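**Ticket 3866 -- Kukport handheld gripper pair, left unit drops out**
Opened: Mar 18, 2020
Status: waiting on vendor (Dedow)

Left gripper stops reporting jaw width partway through a cloth task. Right gripper unaffected. Kit is on evaluation, firmware as shipped. Host log shows the left channel timing out at 2000 ms, then reconnecting with the zero offset lost.

Tried so far:

- Swapped the two cables at the host end. Fault stayed with the left unit.
- Replaced the Skodby hub with a direct port. No change.
- Reran jaw calibration, fully closed to fully open. Holds until the next dropout.

Test setup is a striped cloth on the light tabletop, one gripper to each side of it, both units cabled.
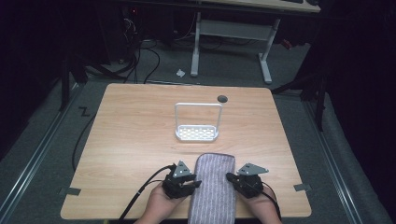
Does a dropout invalidate the whole recording?

Only the left jaw channel is affected. Cut the take at the first timeout and keep what precedes it.

Ran 118 takes with the stock settings; 3 had the fault, all after a long stretch with the jaws closed. Suspect the idle power setting in the left unit -- Tatlı driver has a flag for it, `idle_sleep`, default on. Set to off for the left unit only. Next batch pending.

Dedow asked for the raw serial log. Attached.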